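From: Adalberto Lins
To: bondcombe-makers list
Subject: Re: [bondcombe-makers] Blocks for the October table - what do we still need?

Pin-yu Wu wrote:
> Hello all. I have the Fairweather box on my kitchen floor and I keep
> standing on it. Can somebody tell me which of the wooden blocks are
> staying, which are going back to Chin-lung, and whether we are painting
> any more of them before October? I'd also like a ruling on the round
> table. Pui-shan says it wobbles. I say it is the floor.
>
> Also, are the stripes meant to be on the end or in the middle? I have
> seen both and I don't want to open a tin until I know.

Pin-yu, it is the floor. I put a folded beer mat under the table at Doreo and it wobbled in a different direction, and when I moved the whole thing two feet towards the window it stopped. Pui-shan can have the beer mat if she wants to check.

On the blocks. We have 20 that are fit to be seen. The two that went through Chin-lung's dishwasher are not among them, and I would ask everyone to stop putting them back in the box out of pity. They have gone furry. He has offered to sand them and I have accepted, on the understanding that I don't expect to see them again before spring.

Stripes go near one end, across the top face, red and white, and thin. I know the first lot had them in the middle. The first lot also had them in a shade Yi-chun called salmon, in a tone I won't forget, so I'd treat those as history. If you want something to copy from, the small one with the reddish sides is the nearest we've come to what was agreed.

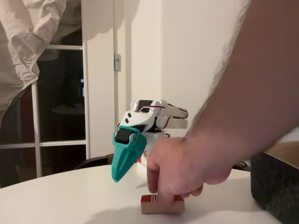
Striped block on the round table, finger on top, hand alongside.

Please note the width of the stripes. You can't get that with the Skarnis brush, which was bought for fences. Masking tape, press the edge down hard with a thumbnail, two thin coats, and take the tape off while the second is still tacky. If you wait until it's dry you will take a strip of wood off with it and then write to the list about it, as I did.

Natural wood everywhere else, please. No varnish. I had a long conversation with Pui-shan about varnish and we both came out of it older. Her case is that bare wood picks up finger marks. Mine is that varnished blocks slide about on a white tabletop like soap in a bath, and we'd spend the evening under the furniture. If the marks bother anyone, a dry cloth and a bit of fine paper will see them off.

So, to answer what was asked:

Keep the 20. Stripe another four if you have the patience, so that we've some spare when people pocket them. Small rectangular ones only. The long ones can go back to Chin-lung, who says he never lent them to us but has been asking after them since the summer.

The table stays where it is, by the window. It's the right height for doing things standing up, and being round it has no corners for me to walk into.

Could whoever has the lid of the Fairweather box bring it along? I've been using a baking tray and I would like to bake something.

Yi-chun, you were going to look for the other roll of tape. I mention it here only because I've mentioned it everywhere else.

Adalberto

--
bondcombe-makers mailing list
To leave the list, send a blank message with "unsubscribe" in the subject line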